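Zordale Amphitheatre - Pre-Season Venue Inspection
Checklist with Inspector's Comments

Prepared for: Wilero Outdoor Concerts
Inspecting officer: Leonie Wallner
Inspection period: November, ahead of the December opening
Licensed capacity: 2,061 (1,355 on the lawn, the remainder in fixed seating)

Ratings: S = satisfactory; A = attention required before opening; N = not applicable this season.

1. Lawn and general admission area

1.1 Surface free of holes, exposed irrigation heads and loose edging - A
Two irrigation heads beside the eastern path sit proud of the turf. Lower or cap them.
1.2 Aisles marked and kept clear to full width - S
1.3 Low chair zone signposted - S
Signs have been moved forward of the sound desk, as requested after last season.
1.4 Drainage grates secure - S 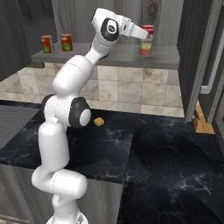

2. Fixed seating

2.1 Seats bolted and free of sharp edges - A
Row M, northern end: one armrest bracket is cracked. The seat is to be withdrawn from sale until the bracket is replaced.
2.2 Row letters and aisle lights legible after dark - S
Checked at 8.45 pm with the house lights off.
2.3 Wheelchair bays level, with companion seating beside them - S
2.4 Handrails continuous to the lower concourse - S

3. Stage, rigging and sound

3.1 Rigging inspection certificate current and displayed - S
3.2 Stage edge marked in contrasting colour - A
The tape has lifted at stage left and should be replaced with paint.
3.3 Delay towers fenced and ballasted - S
The fencing supplied by Brustik is in good order. Ballast was checked against the engineer's drawing.
3.4 Sound level monitoring point agreed - S
The limit remains 100 dB at the desk. Readings are to be logged throughout each performance, support acts included.
3.5 Pyrotechnics - N

4. Bars, catering and artist hospitality

4.1 Temporary electrical leads tested and tagged - A
The tags in the western bar have expired.
4.2 Extinguishers and fire blankets in place - S
4.3 Gas bottles upright, chained and outside the marquee line - S
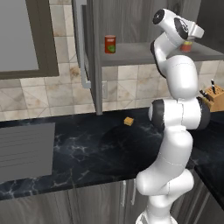
4.4 Stock storage in the Munasinghe Room and both bars - A
Heavy cartons are to be kept at or below waist height, and nothing is to be stored in front of the switchboard. Open wall shelves may hold light items only, such as a couple of cans standing upright on the shelf, and must not be used for kegs or glass racks. The shelf fixings in the western bar require tightening.

5. Entry, exit and emergency

5.1 Gates open outward and release without a key - S
5.2 Emergency lighting holds for 120 minutes on battery - S
5.3 Evacuation announcement audible at the rear of the lawn - A
The announcement was faint behind the merchandise stand. Adjust the rear speakers and retest - the inspecting officer is to be present.
5.4 First aid post staffed from gates to final egress - S

Items rated A are to be rectified and reported in writing to the inspecting officer before the first ticketed performance. Items 2.1 and 5.3 will be reinspected on site.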